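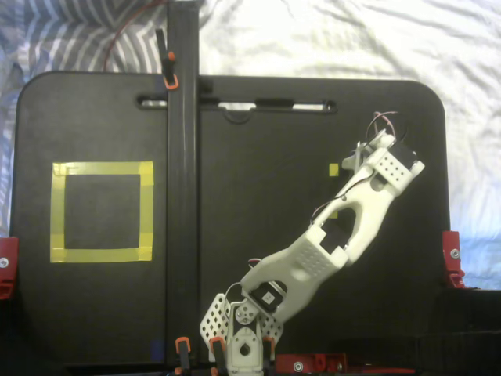
Why does the planner need a board frame at all, if we already have joint angles? Joint angles tell you how the arm is posed, and the task is written in terms of places on the board, so something has to translate between the two.

Home | Syllabus | Notes | Labs | Contact

OK, so in our stack that something is Kosel. You hand it a point on the work surface and it hands back joint targets, which Plidance then turns into a path. I like to keep those two apart in my head (and please keep them apart in your code!) because they fail differently. Kosel fails loudly with "no solution." Plidance will happily give you a path with 716 waypoints when 38 would do, and you only find out when the log fills up.

My rule for goals: store the tape square as a center and a side length, in the board frame. I used to save all the corners and I regretted it every single time I re-taped.

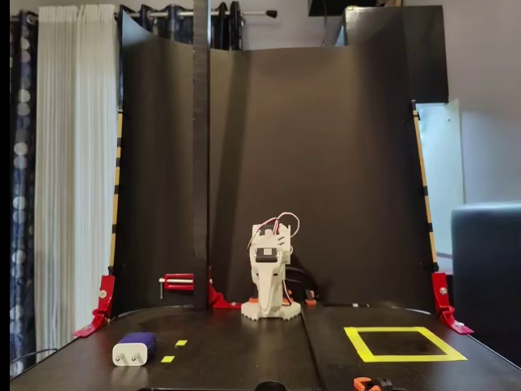 Before next time

Run the Negi replay script on both logs, cap it at 3,000 steps, and bring me the plot of commanded against measured angle for joint 2. Bring questions too, I love questions.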